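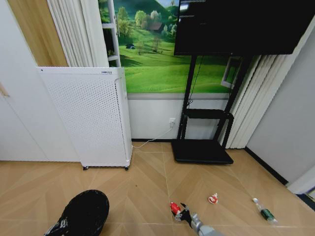 Figure 3. Floor-level pickup in the Wunstead test room, with the gripper closed on a small red-and-white object.

4.2 Equipment planning and cost allocation

The budget for the Wunstead site was set before any arm had been selected. We fixed the task first (clearing small items from a tiled floor) and derived the purchase list from it. Floor pickup sets the reach requirement, and reach was the main cost driver in all 8 quotes received. Two vendors, Vusia and Zidbridge, offered arms that met it within the capital limit. The Long configuration was excluded at this stage due to its service terms.

Grippers were budgeted as a separate line. Fingertip pads were treated as consumables, with a planned replacement interval of 30 operating hours, and one spare set was ordered per arm.

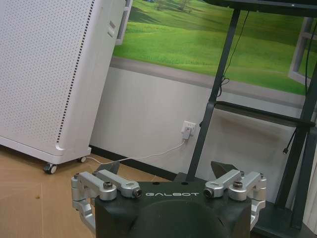

Existing furniture was left in place, so no funds were assigned to room changes. Power cables along the floor and wall were entered in the plan as a hazard to be handled in software, by means of keep-out zones. This added six hours of setup labor per room and no hardware cost.

The pilot allocation covered 1,247 pickup attempts. Spending on pads and fasteners was tracked against this number from August onward, and the resulting cost per attempt was used to size the second order. Labor for resetting objects between attempts is reported separately in Section 4.3.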